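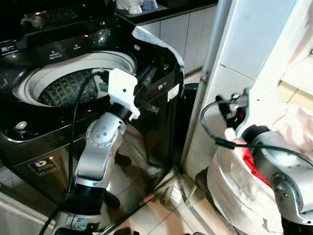 May, wool notebook, Pladberg fleece, page 4

Finally got the second half of the Pladberg fleece scoured and I am so pleased with it. The lock structure held all the way through, even at the britch end where I expected felt. I've been doing these in the big enamel pot for years, but a fleece this size takes all day that way, so I've been reading up on soaking in a top-loader. A black one with the lid that tips right back and a round drum opening is about as friendly as it gets for this, you can lower a mesh bag straight down and press it under with flat hands. No agitation, ever! Soak, spin, lift out, refill. If the machine wants to fill onto the wool, take the wool out first.

Weights and yield

Raw, skirted: 3,171 g. I took off a lot at the skirting table, mostly neck (full of hay) and a band of second cuts along one flank. The Gultano fleece from last spring was much cleaner but nowhere near as crimpy. Still waiting on the dry weight, the tips were damp this morning and I don't want to write down a number I'll have to cross out.

Staple length is lovely and even over the shoulder. Tugged a dozen locks by the ear and every one of them pinged. Sound fleece.

Dye test, madder

Mordanted 179 g of the clean shoulder wool with alum and a pinch of cream of tartar, brought up slowly, left in the pot overnight. Madder is the Sireck root, chopped, not the powder. I soaked it, poured off the first brownish water and kept that in a jar (label it this time), then started the bath proper.

Kept the heat low for the whole afternoon. This is where I went wrong with the Mapplebeck batch, let it climb while I was on the phone and got brick instead of red. Today it came out a real, deep, warm red and I keep going back to look at it.
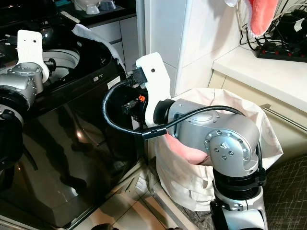
To do before the next bath

Chalk. Our water is soft and the root wants some calcium. Try half the wool with and half without, same pot size, same root weight.

Run 2 exhaust baths from today's root, there is clearly plenty left in it. First one for the britch wool, which I'd like as a coral for the rug yarn.

Rinse test on the red. Last year's swatches bled for ages in anything with soap, and I want to know if that was the dye or me being impatient. My guess is me. A week of curing dry before the first wash seems to make a difference, so this lot gets hung up and left alone. 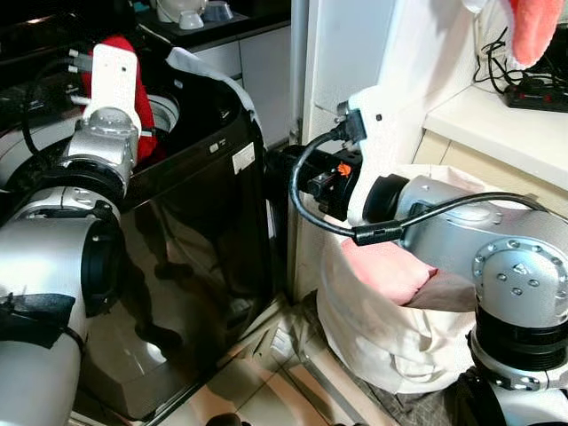

And if it still bleeds after the week, I'll go back to the mordant and weigh the alum properly, on the small scale. Carding starts tomorrow with the undyed half. Want to try blending a little of the red in at the second pass, just streaks, and spin it woolen for the hat.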